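Keep the Repair Counter

The town of Cliscombe plans to close the repair counter at the public library in August. The counter costs $649 a month to run, and the council says the money would do more good in the parking fund. I think the council is wrong.

Last year people brought in 600 items, mostly lamps, radios and toasters. The man at the desk charges $2 to look at something and asks for the cost of parts if he can fix it. My kettle needed a new switch. The whole job took 90 minutes, and I spent them reading the newspaper upstairs.

The usual argument is that new goods are cheap. Some are. But a cheap toaster still has to be paid for again when it fails, and the old one still goes to the dump at Bustamberg, where the town pays by the ton. I have not seen that bill mentioned in any of the council papers.

Makers share the blame. Too many cases are glued shut, and too many spare parts are sold only as full sets. A state law on parts would help, and I would vote for it.
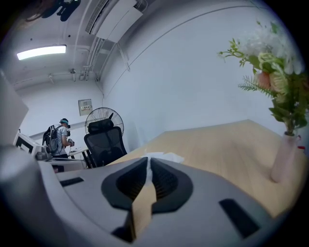 Nadiia Polishchuk wrote on this page last month that repair should be left to private shops. The nearest one is in Skarnus, and it does not take anything smaller than a washing machine. Until somebody opens a shop here, the library is the only place in town to take a broken lamp. The council votes before the summer break, and letters can be left at the front desk until 5 p.m.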